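7.3 When a strand snags the hand 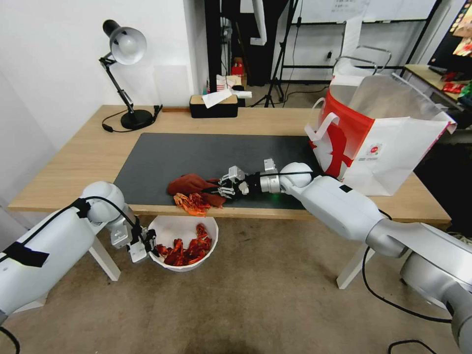

Fig. 12. Hand on the mat, gripper beside the bowl.

Stringy items love finger joints, and clearing them is a great way to learn your Torkska hand!

1. Press Pause. Don't jog the arm – a pull can tighten the snag.
2. Set grip force to 5 percent and wait for the fingers to relax.
3. Cut power to both arms.
4. Lift strands out one at a time with blunt tweezers.
5. Power up and run Finger Check.

CAUTION: Support the forearm before cutting power. It can drop.

Note: If fault 72 returns, clean the knuckles and repeat step 5.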